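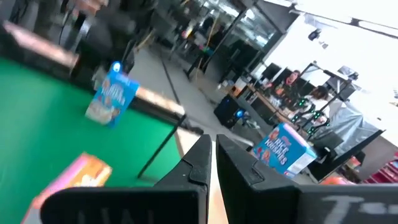

Open day at Orozco, who went?

kmellor
Got there at 3, stayed till they shut the lights off. Cereal on the green table was the best part imo. Two arms over one table and they didn't bump once while I was there.

ibp_117
Went in November too, same hall. Liked it but slow!! My kid lost interest, wanted the Corn Pops.

whiteley_k
Slow is the point, its a demo. You want it flinging boxes at visitors?

kmellor
Agree w/ Keith. The tall boxes stand on end, easy to tip. Mine at home fall over if I shut the cupboard.

ibp_117
Ok but 15 min in line for that. Delico's day had 17 stations and you could drive one yourself. Just saying.

alper_b
Delico was all screens, come on. Here you get right up to teh table. Asked the guy about grip force, got a proper answer. Got one from later on, Corn Pops and the mini wheats in it:
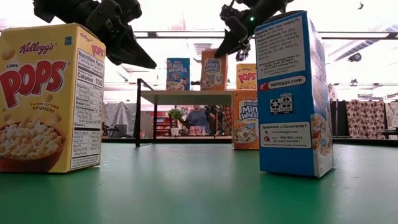

Re: parking next time

pauline_m
Lot behind Bestisstead is free after 3. Dont use the front one, I got a ticket.

ibp_117
Thx. Might go again, without the kid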